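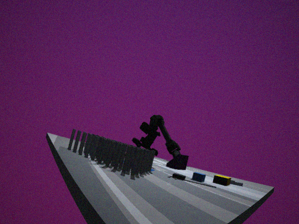
Site visit: Siststead water treatment works

Open day, Friday, November 1, 2019

The works is built on the east bank of the Irgate and supplies Siststead and the villages up to Harries. Groups of twelve were taken round in the morning. Ours was led by Anil Kaimal, the process engineer.

Raw water is drawn through a coarse screen, then a 40 mm bar rack, and lifted to the inlet chamber by two duty pumps with one on standby. Coagulant is dosed at the flash mixer. Kaimal said the dose had been raised twice in October on account of color in the river after rain.

Clarification is in four upflow tanks, three in service on the day. The fourth was drained for repairs to the sludge draw-off. Walkways over the tanks are narrow and we went in single file.

The rapid gravity filters use sand over graded gravel. Backwash is triggered on head loss or after 60 hours, whichever comes first, with air scour followed by water. We watched one wash from the gallery. The rinse ran clear sooner than I expected, but the sample tap was behind a locked door and I can't give turbidity figures.

The contact tank holds 1,915 cubic meters. Chlorine is dosed as hypochlorite, the gas store having been taken out when the Hulto main was laid. That main is ductile iron and carries around 295 liters per second at peak.

Alby Hoani asked about taste complaints at the far end of the Harries branch. These were put down to low turnover in the service reservoir. A mixer is on order.

The laboratory was not on the tour. Parking is by the lower gate only.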